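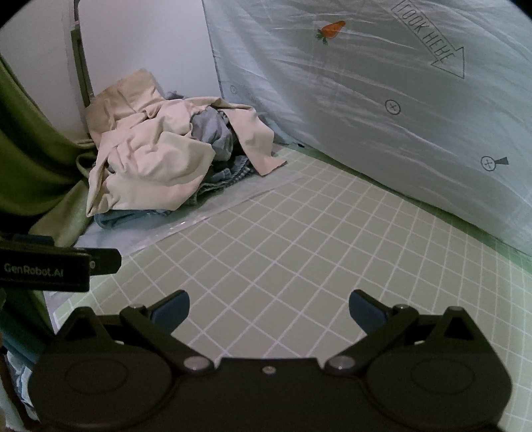
Folding was never the hard part for us, a laundry manager in Stivska wrote after our first public talk. Her people could fold a shirt in a few seconds. What slowed them down was getting one shirt out of a heap without bringing the next two along, and she wanted to know if we had anything for that.

At the time we didn't. Most of what Ekside has done since then started with her letter.

About Ekside

Ekside is a research group of 12 people working on how robots handle cloth. We have a workshop and a small office on the second floor of the Halvorsen building, above a print shop. Half of us came from mechanical engineering and half from computer science, and two people worked in commercial laundries before they joined.

We don't sell robots. We develop methods, test them, write them up, and help partner companies put them to use on their own equipment.

What we work on

Our main subject is separation: taking a single garment from a mixed pile. A pile hides most of what is in it. A sleeve can lie on top while the rest of the garment is pinned under something heavier, and a ridge that looks easy to pinch may be two layers from two different pieces. Denim under a light cloth behaves differently from light cloth under denim.

Our method is called Bultus. A person works through piles with two-fingered grippers held in the hand, and a camera on the gripper records each approach from close up. From those recordings the model learns to do two things. It proposes places to grasp, and for each one it estimates how likely the grasp is to bring up more than one item. If the estimate is too high everywhere, the robot is told to push the pile first and look again.

The second part turned out to matter more than we expected. Our early versions had only the first. They grasped well and often came up with a pair of pants and a towel together.

What we have found

In our last round of tests, Bultus cut double picks by 27 percent compared with our own earlier model, on the same piles and with the same arm. The gain was largest on piles that mixed heavy and light fabrics. On piles made up only of thin, slippery garments there was almost no gain, and we are still working out why. Our best guess is that the folds shift too much between the look and the grasp.

We also learned that the way a person approaches a pile is worth recording even when nothing gets picked up. People open the gripper wide, move in, change their minds and come in from another side. We used to trim those parts out. Leaving them in gave us better estimates with no extra recording time.

How we work

Recording sessions run 15 minutes at most. After that people get tired and begin to repeat the same grasp. The table is green with a white grid on it, and we change what stands or hangs behind it so that the model doesn't learn to depend on one background. Clothes are dropped, never arranged. Early on we let people tidy the piles a little, and that set had to be thrown out.

Every new version is tested on garments that were kept out of the recordings. Failed grasps go into the same log as good ones, and both are included in the data we share with partners.

On Tuesday mornings we review failures as a group. It usually takes until lunch.

Working with us

We take on up to 8 partner projects a year. Most come from laundries, textile sorting plants and clothing return centers. A project normally begins with a visit to your site, where we look at the piles you have and tell you if we think the method will help. Sometimes the answer is that a wider belt would do more.

Students can apply for thesis work each May. You don't need experience with cloth, though you should be comfortable with hands-on testing and with sorting a lot of clothes afterward.

Visitors are welcome by appointment. The entrance is at the back of the Halvorsen building, up the outside stairs.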